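Folding the Closet Down: What We Learned About Storing Winter Jackets in Small Bedrooms

Student project report, Household Studies, Werkdale College

When our group of four picked this topic in September, we thought it would be an easy one. Everybody owns a jacket, everybody has folded a jacket, and how much could there be to say about it? Quite a lot, as we found out, and we had to leave whole afternoons of notes out of this report to keep it readable.

The idea came from our own rooms in Laster House, where the closets are shallow and the rail is shared between two people. As soon as the weather warms up, the winter coats become a nuisance. They take up half the rail and slide off the hangers, and by April most of them are living on the back of a chair. We wanted to know whether a padded or quilted jacket could be folded small enough to go in a drawer or an under-bed box, and still come out in the fall looking like something you would want to wear.

We started with a short survey in the dining hall and got 173 answers, which made us very happy because we had only printed a small stack of forms and had to run back for more. The most common answer to "Where is your winter jacket right now?" was a hook on the door. A good number of people wrote "floor," and we appreciated the candor.

After that we gathered jackets from friends and family and tried different folds on them. We used beds for nearly all of this. We had planned on a desk, but a desk is too narrow for the sleeves of an adult jacket, and once one sleeve drops over the side it pulls everything else with it. A bed with the covers pushed back gives you room on both sides, and a smooth sheet lets the nylon slide a little when you need to straighten it.

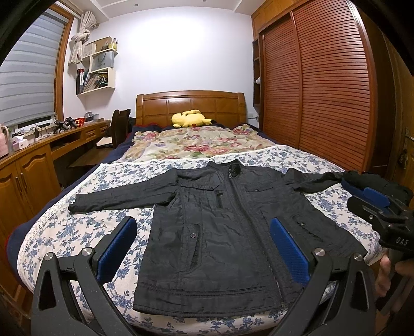
The first step was always the same, whichever fold we were testing. Zip the jacket all the way up, close the snaps on the pockets, and lay it on its back with the collar at the far end. Then open the sleeves out to the sides and smooth from the middle toward the cuffs. We skipped the zipping in our first few tries to save time, and the two front halves drifted apart every single time we brought a sleeve across.

From there we compared three folds. The flat fold brings both sleeves over the chest and then doubles the body from hem to collar. The roll starts the same way but is rolled up tightly from the hem. The third one, which we called the Katiyar fold after the corridor where we first saw it done, tucks the rolled body into the collar so that it holds itself closed – a lovely trick with a soft collar and a real struggle with a stiff one.

The roll was the smallest, and with practice it took up to 23 seconds. It also left the deepest creases in quilted nylon, and a metal zipper makes it lumpy down the center. The flat fold was bigger but stacked much better, and we could fit nine jackets into one Zillance under-bed box with the lid closed. If we had to recommend just one, it would be the flat fold, with any heavy blanket kept in a separate box so it doesn't press on the padding.

There are a few things we would do differently. We only tried medium and large sizes, and we never got hold of a child's coat or a really long parka. We would also like to leave the jackets packed for a full summer before judging the creases, because ours only stayed in their boxes for the length of the course.

Our thanks go to everyone who lent us a jacket (and a bed!) and waited patiently to get both of them back.

12 shares | 4 comments

Contact the Household Studies office | © Werkdale College | Back to top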